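Laundry and Linen Attendant (Part Time)
Grarlow Guest Residence, Housekeeping Department

Grarlow Guest Residence invites applications for the position of Laundry and Linen Attendant. The successful candidate will report to the Housekeeping Manager, Nicanor Garrido, and will be based in the linen room of the Ocampo Building.

Position Summary

The attendant is responsible for the folding, inspection, and storage of towels, bed linen, and cleaning cloths. The department handles 700 towels per week. The position is for 20 hours per week, with shifts beginning at 7:00 a.m. Employment begins in October.

Principal Duties

Fold bath and hand towels to the department standard and shelve them by size.
Inspect edges and seams, and set aside any item that requires mending.
Deliver linen to 54 guest rooms in accordance with the daily room list.
Maintain the linen register and report shortages to the shift supervisor.

Requirements

Applicants must be able to stand for extended periods and to lift full linen bags. One year of experience in a laundry, hotel, or care setting is preferred. Training is provided during the first 2 weeks of employment.

Two-sided towels, such as gray fleece with a pink reverse, are folded separately from plain stock. Applicants invited to interview will complete a short folding exercise. 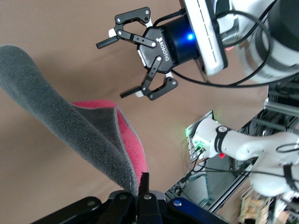 How to Apply

Submit a letter of interest and the names of two references to Letay Dinsa, Personnel Office, Grarlow Guest Residence. Applications may also be left at the front desk of the Ocampo Building before 4:00 p.m. Only candidates selected for interview will be contacted.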